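Paddle brush

A paddle brush is a hairbrush with a wide, flat or slightly curved head, usually oval or rectangular, and a soft pad in which the pins are fixed. It is used mostly for detangling and smoothing medium and long hair. In the trade it is placed in the family of cushion brushes, together with the smaller oval brush and the pocket brush.

Name

The English name comes from the shape, which resembles a small paddle or bat. In older sales lists the same article can be found under the names "flat cushion brush" and "large pneumatic brush". The word pneumatic refers to the air behind the pad and does not mean that the brush must be inflated by the user. Some sellers call every wide brush a paddle brush, also when it has no cushion, and this makes comparison of catalogs difficult.

Construction

The usual paddle brush has a body, a cushion and pins. The body includes the handle and the head and is made of wood or of molded plastic. Two-part bodies are also common, in which a colored shell is closed around the cushion and holds it at the edge.

The cushion is a thin sheet of rubber or a similar elastic material. It is pressed into a groove that goes around the head. Between the sheet and the body there remains a space filled with air. When a pin meets a knot, the sheet gives way and the pin leans to the side, so the pull on the hair becomes weaker. Many cushions have a small vent hole. Through this hole the air leaves when the brush is pressed and returns when it is lifted. If the hole is blocked by dust or dried styling product, the cushion feels hard. In cheaper brushes the sheet is sometimes laid over foam, and a vent is then not needed.

Pins are made of nylon, metal or wood. Each pin passes through the sheet from the back and is held there by a flat foot. Nylon and metal pins often have a rounded tip, called a ball tip. The tip may be one piece with the pin, or it may be a drop of resin which is added later. Added drops are the part that fails first. A pin without its tip can scratch the scalp, and for this reason a brush with many missing tips should be replaced.
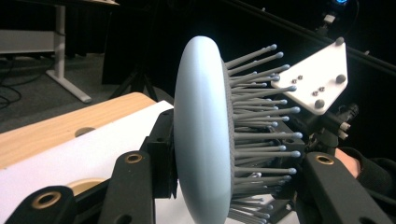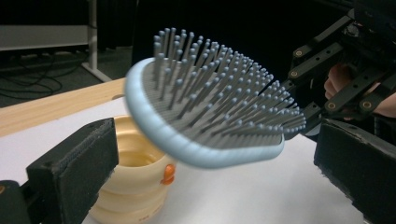
Cushion brush with a pale blue rim, a gray pad and gray pins with rounded tips.

The density of the pins has been a matter of disagreement among makers. According to Valentyna Sirko, writing in the trade newsletter Trovier, a dense pad is praised too much: it makes the surface of the hair look smooth after a few strokes, but the knots underneath stay where they were, and the user then presses harder and blames the cushion. She recommends wider rows for thick or curly hair and leaves the dense pad for finishing. Radymyr Marchuk answered in a later number that the length of the pin matters more than the distance between rows, and that a dense pad with long pins can be used for both purposes if the hair is worked in sections.

Use

Detangling is started at the ends of the hair. When the ends are free, the brush is placed a little higher, and so on until it reaches the roots. Starting at the roots pushes small knots together into a larger one. The free hand may hold the hair above the knot so that the scalp does not feel the pull.

Wet hair stretches more easily than dry hair and can break under a stiff brush. Hairdressers generally prefer a wide comb for it, or a cushion brush with flexible pins. For blow-drying straight styles, the paddle brush is moved slowly from root to end while the dryer follows it. It gives little volume, and it is not suitable for making curls, for which a round brush is used.

Very short hair gains little from the wide head. For very curly hair, brushing in the dry state separates the curls and is often avoided.

Care

Loose hair is removed from the pad with the fingers or with the end of a tail comb. A brush with a plastic body may be washed in lukewarm water with a little shampoo. The pad should not be kept under water, as water enters through the vent and stays behind the sheet. After washing, the brush is laid with the pins down on a towel until it is dry. Wooden bodies are only wiped, because soaked wood can swell and open the groove.

Hot water and strong solvents make rubber brittle. A cushion that has come out of its groove can sometimes be pressed back with a blunt tool, but a torn one cannot be repaired in a useful way.

Testing

There is no single method for testing cushion brushes. The Lengate workshop presses each sample pad 1000 times with a flat plate and then counts the pins that have lost their tips. Bakell uses a bundle of hair pulled through the pad and measures the force. The results of the two methods cannot be compared directly.

See also

Round brush
Vent brush
Bristle brush
Tail comb

Page last changed 2/1/24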